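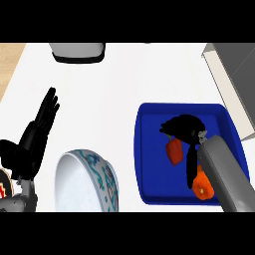 Losance is hiring a Failure Analysis Engineer for the two-arm manipulation group, a full-time post covering both the simulator and the physical test cells. The post was opened after a fault in April, when the left arm of cell 2 moved at full joint speed while its hand was inside the shared work area. The arm struck the counter edge and broke two finger links. The cell gate was closed and no one was hurt. The kitchen transfer task is the main workload of the group: a bowl, a blue tray, a red and an orange bell pepper, and two arms with black fingered hands working from opposite sides of a white counter. A bowl lying on its side, with one hand free next to it and the other down over the peppers, is the class of state in which our controllers fail most often, and it is where the new engineer will spend most of the first year.

Background to the post

The April fault had two causes. The hand controller on the left side stopped reporting finger torque, and the supervisor process held the last good value instead of treating the signal as lost. The planner then read the hand as free of contact and issued a retract move. The speed limit for the shared area should have applied regardless, but it was keyed to a task label that had been renamed in a Pluris update and no longer matched. The label check has been fixed. The stale-signal handling has been patched on cell 2 only, and cell 2 remains limited to reduced speed.

The fault was later reproduced in simulation by Joni Honkanen, who replayed 4000 episodes with dropped torque messages. In 17 of them the arm entered the shared area above the permitted speed. Those episodes are the starting material for the job. Seven have a confirmed cause. The other ten do not.

Duties

Classify the open episodes by cause and write a report on each.
Maintain the fault injection suite (dropped messages, late messages, frozen encoders, wrong object pose).
Compare simulated contact forces with force logs from the cells and record where they disagree.
Review every change to the supervisor process before it is released to a cell. You will have the authority to refuse a release.
Take part in the restart procedure after any unplanned stop. This includes being present at the cell.
Share the on-call phone with three other engineers, 7 a.m. to 7 p.m., one week in four.

Required

Three years of work with robot arms, in industry or in a lab, including time on real hardware.
Good C++ and Python. The supervisor is C++. The analysis tools are Python and are not well documented.
Experience with at least one physics simulator, and a clear idea of where its contact model breaks down.
Ability to write a fault report that an electrician and a software developer can both use.

Useful

Prior work on safety-rated stops, or on risk assessment for machinery.
Knowledge of multi-finger hands. Parallel gripper experience is accepted.
Experience reading someone else's log format without a specification.

A degree is not required. Applicants with a technician background who meet the points above are encouraged to apply.

Terms

Permanent contract, 40 hours. Work is on site at the Pereyra building, with up to one day a week from home when no cell testing is planned. Relocation support of up to 2000 dollars is paid against receipts. Cell access is granted after lockout training, which takes place in the first week. The post reports to Telma Troncoso, head of test.

Selection

There are two stages. The first is a 45-minute call with Lautaro Gallardo. The second is a half day on site, during which you will be given the logs and playback of one closed episode and asked to find the cause. You may use any tools you like. A partial answer with the evidence set out clearly will be rated above a full answer with none. Travel to the site is reimbursed.

How to apply

Send a resume and one fault report you have written, with confidential details removed, to the hiring desk, attention Jaxon Turcotte. If you have no report you can share, describe in one page a failure you investigated and what you got wrong on the first attempt. Cover letters are not read. Applications stay open until the post is filled. Technical questions about the cells can be marked for Telma Troncoso and will be answered by email.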